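Ralus Kitchen Notes

Transcriptions of signs, labels and handwritten notes from shared kitchens

Summary

Ralus Kitchen Notes is a small text collection of the written messages people leave in kitchens they share with others: notes on fridge doors, labels on food boxes, dishwasher instructions, cleaning rotas, price lists by the coffee machine. It holds over 300 notes from 23 kitchens in offices, workshops and student housing. Each note is stored as plain text with a few fields on where it hung, what it was written on and what it asks for.

The collection was put together by Primo Piras and Obsa Gudeta for a study of how people word requests to readers they don't know by name. It is shared so that others can use it for teaching or for their own work on everyday writing.

What is in the package

notes.csv — one row per note
kitchens.csv — one row per kitchen, with its type and a rough size band
codes.txt — the list of request codes, with a short definition of each
changes.txt — what changed between versions

All files are UTF-8. The CSV files use commas as separators and double quotes around any field that contains a line break. Many notes do contain line breaks, so open the file with a proper CSV reader. Splitting on newlines will give you broken rows.

Fields in notes.csv

note_id: a short code, unique in the file
kitchen_id: matches kitchens.csv
text: the full wording, with original spelling and capitals
surface: fridge, cupboard, wall, sink, counter, machine, container, other
medium: handwritten, printed, mixed
request: one of 11 codes from codes.txt, or "none"
signed: yes, no, initials
reply_to: the note_id of an earlier note, if this one answers it
comment: free text from the transcriber, often empty

The reply_to field is filled for 41 notes. Most of these are one-line additions in a different pen, and a few are full pages taped next to the first note. Chains of more than two notes exist but are rare. They are worth reading in order, especially the ones about milk.
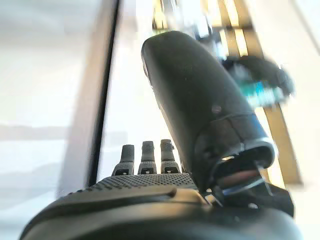
Dark robotic hand, close up.

How the notes were collected

Each kitchen had one contact person who agreed to let us copy whatever was on display. We visited in October and again in the spring, and typed the notes on site. Nothing was taken down or moved. When a note was partly hidden behind another one, we typed the part we could read and marked the rest with [...].

The first batch came from the Costa building, which has a shared kitchen on every floor. Trirkatov, a student housing block, came second and supplied most of the rotas. The other kitchens were added one at a time through people who had heard about the project.

Personal names were replaced with [NAME] before anything was saved. Room numbers and phone numbers became [ROOM] and [PHONE]. Brand names were left alone unless they pointed to the writer's employer. Signatures made of initials were removed from the text and recorded only in the signed field.

Coding

Primo Piras coded every note. Obsa Gudeta then coded the Trirkatov notes again without seeing the first codes, and we talked through the differences. The hardest line to draw was between "ownership" ("This is my yogurt") and "do not take" ("Please don't eat this"). We ended up using "ownership" only when no request is written out. A bare name on a lid counts as ownership too.

"Thanks" on its own was another problem. A note that says "Thank you for wiping the counter" can be real thanks or a polite order. We coded it as a request to clean when it was printed and as thanks when it was handwritten. We are aware that this is a crude rule. Filter on the medium field if you want to recode these yourself.

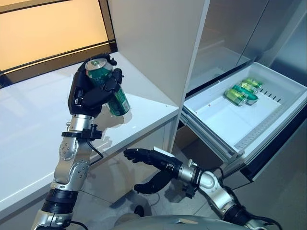
Green drink can held over a white countertop.

Labels on drinks

Cans and bottles get their own paragraph as they caused most of the edits between versions. Only writing added by a person counts as a note. Text printed by the maker is never transcribed. A strip of tape with a name on it is a note, with "container" as the surface. A sheet on the fridge door saying which shelf of drinks is for guests is also a note, with "fridge" as the surface. In the first version these two were mixed together, and anyone who counted notes by surface using that version should run the count again.

Known problems

The kitchens are not a sample of anything. They are the ones we could get into.

Long notes are easier to spot than small labels, so labels are likely underrepresented — most of all in kitchens with more than one fridge.

Some notes had clearly been up for years, but we have no dates for them. Please don't use the order of note_id as a time order.

Underlining and drawings are lost. Where a drawing changed the meaning, the comment field says so (an arrow pointing at the sink, for instance).

A handful of notes contain swearing. We left it in.

Loading the files

Any spreadsheet program will open the files. Those who use Drarnex can import the folder as it stands; the column types are picked up correctly except for signed, which it reads as true/false and so drops "initials". Set that column to text by hand before importing.

Use and credit

You may copy, change and share the collection for any non-commercial purpose. Please name Ralus Kitchen Notes and both compilers. Please don't try to work out who wrote a note or which firm a kitchen belongs to.

Corrections are welcome. Send the note_id, the field and what you think it should say. Typing errors get fixed in the next version. Requests to change a code are listed in changes.txt along with what we decided.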